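Ellano laundry work, progress report to the Bokholm fund
Covering the period up to the end of December

Hello all, and thanks for bearing with me while I got the numbers into some sort of order. The short version is that loading is going a good deal better than it was in the autumn, and I think I know why. We're still working with dark clothes in a pile by the washer, as agreed, and the robot's own head view is what the policy gets to see.

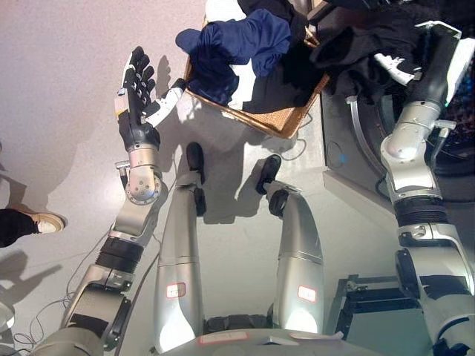
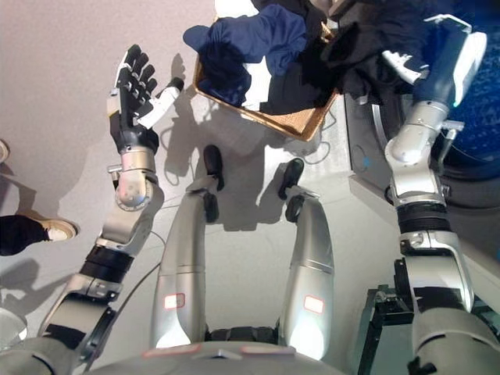 Head camera views from the loading task, with the laundry pile at the top and the washing machine on the right.

The method first. In the last report I was feeding the policy one long demonstration from pile to drum and hoping it would sort itself out. It mostly didn't! This time I cut each demonstration into 4 stages (look, grasp, carry, let go) and trained with the stage as an extra input. We collected 118 demonstrations in the end, a few more than I'd promised, and threw out the ones where a sleeve got caught on the door seal.

Then I ran 48 test loads with the old version and 48 with the new one, same clothes, same floor. The old one got the garment fully into the drum in about half of them. The new one is clearly ahead, though I'd like to rerun the scoring before I put a figure in writing, as two of us marked the "nearly in" cases differently and I want that settled.

What still goes wrong is nearly always the grasp. Navy on black is horrible for it. It takes hold of two garments at once, pulls, and drags half the pile towards the door. I tried the Rokulus depth filter on this and got very little out of it, so I've dropped it for now. The Tehrani labelling tool has been lovely, on the other hand, and I'd like to keep the licence going if there's room in the budget.

Money is fine, we're slightly under. Next up is mixed colours, then towels, which I'm dreading a bit. I'll send the full table of runs once the marking is sorted.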